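HOUSEHOLD SYSTEMS 145
Handout 4: Long Thin Boxes
October 4, 2024

Bring this to the Clirgate room. Copies left on the bus will not be replaced, as several of you learned in August.

Last time we did round things: cans, jars, the lone grapefruit. They roll, but they are at least open about it. This week is the long printed carton, the kind that holds wrap or bags, and it has ruined more kitchen drawers than any other shape on the syllabus.

1. Why the shape is a problem

A carton of this sort is much longer than it is wide, and most storage is designed by people who were thinking of cereal. Lay it flat on a shelf and it takes the whole front edge. Stand it up and it waits until you have left the kitchen to fall over. Put it in a drawer and it slides to the back, where it wedges itself against the frame so the drawer opens exactly one hand's width from then on.

Terms you will need:
Footprint: the area an item takes up on the surface beneath it.
Lean: the angle at which a tall item rests when nothing is holding it straight.
Overhang: whatever sticks out past the container. Some overhang is fine. Overhang at eye level is a matter for your insurer.

2. Baskets

For the exercise we use an open wire basket. The mesh lets you see what is in it, which removes the usual excuse for buying a second box of sandwich bags. Its weakness is the corners. Cartons have pointed ones, mesh has holes, and the two find each other quickly. 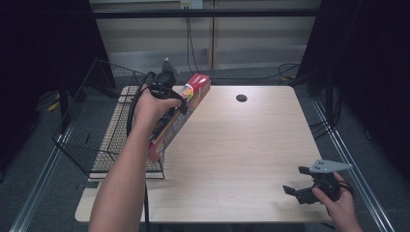 Fig. 1. Long carton held at a slant, lower corner over the right side of the basket.

Note the angle. A carton held level has to clear both sides of a basket at once; a carton held on the slant can go in one end first. Lead with the low corner, get it past the rim, then bring the top up or down depending on whether you are filing vertically or giving in and laying it flat. Both are accepted. Dropping it from a height is marked down.

3. Which way should the printing face?

The Menditham method says ends out, so that you read the small panel. The Pathirana method says the long side out, so that you get the food picture and are reminded what you meant to cook. I have tried both at home and my family ignored each of them equally. Pick one and write it on your sheet.

4. For next time

Measure the longest carton in your kitchen and the drawer it lives in. If the first number is bigger than the second, describe in 200 words how it got in there.

Reading: the Udine packet, section on trays. Skip the history of the sideboard unless you are having trouble sleeping.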